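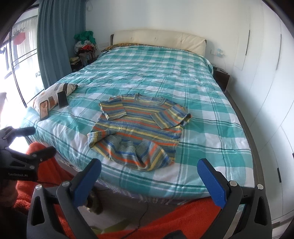 Episode Five

Hanneke Dierckx had been told the show was safe, and she had worked in television long enough to start clearing her desk.

"They love it," said De Haan, who ran scheduling at Grestard and loved everything until a Thursday's worth of figures came in. "Upstairs is right behind you."

"How far behind?"

He laughed and didn't answer. On the wall over his shoulder was the January grid, and her programme, Flonen, was on it in pencil. Everything else was in ink, even the antiques thing.

Flonen was a drama about a family of canal pilots. The first episode had done well enough to earn a cake. The second had done 92 per cent of the first, according to an email that called this "remarkable loyalty". For the third there had been no email. The fourth had gone out against a cup tie and was described, in a meeting she wasn't invited to, as a learning.

"We've got a survey," De Haan said. He pushed a sheet across. "Jomwood did it for us. They asked 439 viewers how they felt about the pilots."

"And how did they feel?"

"Warm."

"What were the other choices?"

He turned the sheet over as if they might be on the back. "Very warm," he said.

She took it down to the cutting room, where Riet Stevens was trimming episode five. Riet had edited eleven dramas for Grestard, of which two had been allowed to finish. She ate a pear and read the survey with the pear held well away from it.

"It says they'd like more of the dog," she said.

"There isn't a dog."

"Well, they're warm about it."

They watched the scene with the lock gates again. Hanneke thought the father took too long to speak. Riet thought he could take longer. They left him as he was, and the clock over the door went past seven.

The phone rang at twenty past. It was De Haan, sounding like a man reading from a card. Grestard was committed to Flonen for the full run. There would be a statement in the morning with the words "vote of confidence" in it. He wanted her to hear it from him first.

"What slot?" said Hanneke.

There was a pause, with typing in it.

"We're being flexible about the slot."

"De Haan. Is it before midnight?"

"There's a very interesting audience after midnight," he said. "I could show you 100 pages on them."

She put the phone down. Riet had already run the scene back to the start, and the father was standing at the lock again with his mouth shut.

"Renewed?" said Riet.

"So they say."

"Give him another two seconds, then," said Riet, and reached for the keys.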